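Bin picking, round two! I've been at the Oveo workshop most evenings since July, and the arm finally reaches the whole front half of the bin without snagging its hose (so much rerouting).
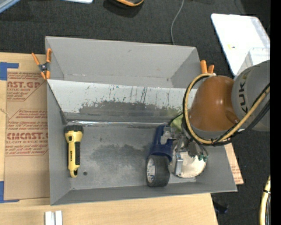
Next job is the grip force. Zernitz, my little control program, squeezes everything like it's a brick, so I'm adding 4 settings and giving each one 200 tries. I can't wait to see the numbers! Wiring notes go up next week.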